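Home | Forum | Essays | Archive

September
By Leszek Witkowska

Why Selgate should not shorten the voting period

There is a proposal in Selgate to cut the voting period from seven days to 2. I read all the comments under it, and I understand the wish to move faster. Still I will vote against, and I want to explain my reasons.

The token has 2,735 holders who can vote. In the last vote on the Plorna bridge, 1,918 of them took part, and this was our best result. Most of these votes came in the second half of the week. People have jobs, and many of them keep their keys on a device in another place. With a period of two days we will lose them first.

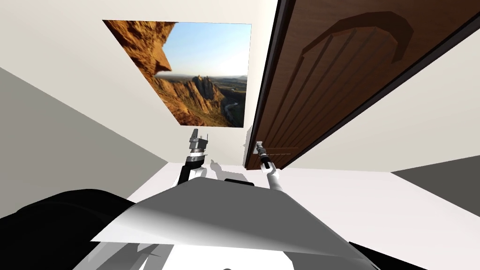
The authors of the proposal say that delegates can vote for everybody else. I delegate my own tokens too, so I am not against this idea. But a delegate also needs time to ask questions, and the people who delegate need time to move their tokens if they do not agree. A summary of a vote is for me like a large photo of a canyon on a wall: you see the cliffs and the small river, but you cannot walk there and check how deep it is. For the contract code it is the same. Somebody must go and read it.

I remember the Vakeo upgrade. The mistake in the fee limit was found on the fifth day by a holder who was not a developer -- he only compared the numbers with the old version. The fix was small. After the vote it would have been very expensive.

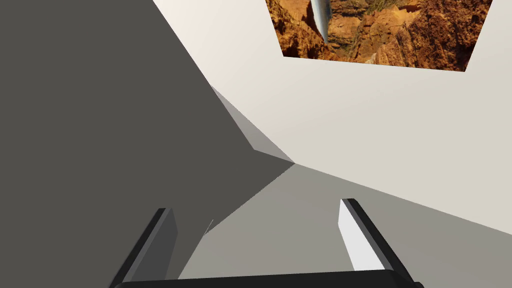

Dark gray surface with a lighter facet, computer rendering.

If we need speed in an emergency, let us write a separate rule for emergencies, with a higher quorum. Zieliński already posted a draft with a quorum of 2,185 voters, and I think it is a good start. I would only add that such a vote must be confirmed later by a normal one. The comments on his draft are still open, and I ask you to read it before you vote on this one.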